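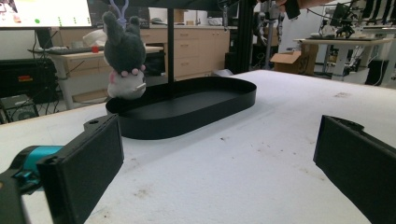 A reader asked whether the Astside swap still takes stuff with no box. Yes. Box, no box, we don't care. Clean and working is all.

Swap day FAQ, updated March 2026

When do doors open?
11. Sellers an hour before. Please don't queue on the ramp.

What does a table cost?
$12, paid up front. Half tables gone already, sorry.

Can I share a table?
Sure, two names max. Put both on the form or the second person pays at the door.

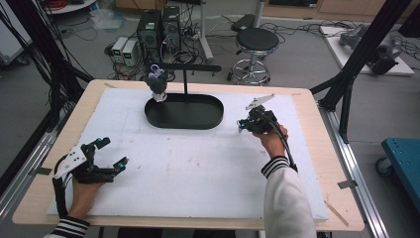
Same goes for kids' tables, only those are free if a grown-up stays with them the whole time. Under 16s can't hold a table alone.

Where do I park?
Cultgate lot, behind the bakery. Not the Arango side, they tow. Unload first, then move teh car.

Is it busy?
Last August we had 414 through the door, almost all before lunch. Come late if you hate crowds.

Refunds?
Up to a week before. After that no, but you can pass your table on.

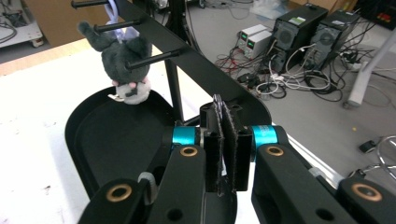 One seller wrote in to say the card reader fee should be on this page. Fair. No fee from us, but bring your own reader, wifi is patchy.

Leftovers?
Take them home. Dont leave bags by the door.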